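Caderno da oficina — silicones e juntas
14 de setembro de 2022, por Junpei Kubo

Retomo o ensaio dos silicones sanitários, que ficou parado desde abril. Quatro meses e tal de gaveta e metade das etiquetas já descolou. Refiz as que dava para ler. As outras foram para o lixo, não vale a pena adivinhar.

Cura: provetes do Jekance com 6 mm de cordão, do Brastmont igual. O Jekance faz pele depressa mas por dentro continua mole muito tempo, cortei um a meio com o x-ato e colou-se à lâmina. O Brastmont é mais lento a fazer pele e mais regular no miolo. Para quem tem pressa de alisar, o primeiro é uma chatice — se passas o dedo tarde, enruga tudo e tens de arrancar.

Aderência: testei sobre azulejo vidrado, acrílico e pedra polida. No azulejo os dois bem. Na pedra, o Jekance deixou uma mancha de gordura ao lado do cordão, coisa de dois dedos para dentro. Limpei com álcool, não saiu. Não usar em pedra sem primário, e mesmo com primário fazer antes um bocado escondido. 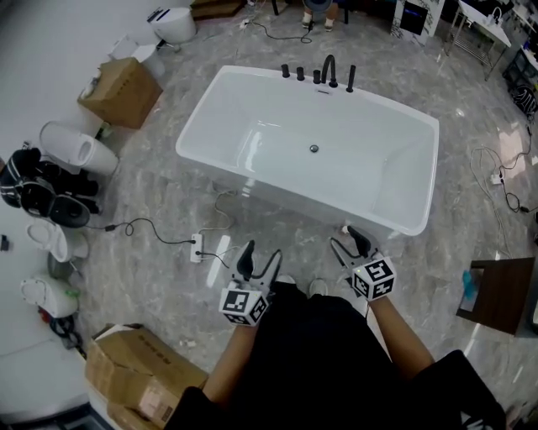
Acrílico é outra conversa. Flecte com o peso, a junta à parede abre e fecha, e um cordão fino rasga ao fim de pouco tempo. Montei a bancada de flexão com 5 provetes de cada marca e pus a 3000 ciclos. Do Jekance descolaram dois, sempre pelo lado do acrílico. Do Brastmont nenhum, mas há um com uma fissura no canto que quero ver à lupa amanha. Pode ser bolha de ar minha, a pistola estava a engasgar.

Regra velha do Mizuno, que continua a servir: encher a banheira antes de vedar e só esvaziar depois de curado. Assim a junta trabalha à compressão. Na Vomham fizeram ao contrário e tiveram de voltar lá. Nas de pousar no meio do chão isto quase não se põe, é mais a ligação do esgoto.

Temperatura na oficina cerca de 18 graus, de manhã. Humidade não apontei, o higrómetro está sem pilha (comprar!!).

Falta:
— repetir pedra com primário
— fungos: pôr as placas na caixa húmida, marcar a lápis e não a caneta
— trocar a pistola ou pelo menos limpar o êmbolo
— pedir ficha técnica nova do Brastmont, a que temos é da fórmula antiga

Nota solta: a fita de pintor tira-se com o silicone ainda fresco, puxada a 45. Voltei a esquecer-me num provete e ficou com um rebordo horrivel. Não conta para o ensaio.

Comentários

Rute: a mancha na pedra já me aconteceu com outro, de cura acética. Esse Jekance é neutro?

Junpei Kubo: diz neutro na bisnaga. Vou confirmar na ficha.

Abel: o higrómetro leva pilha de botão, há na gaveta de baixo.

Caderno interno da oficina. Contacto: falar com J. Kubo na bancada do fundo. Voltar ao topo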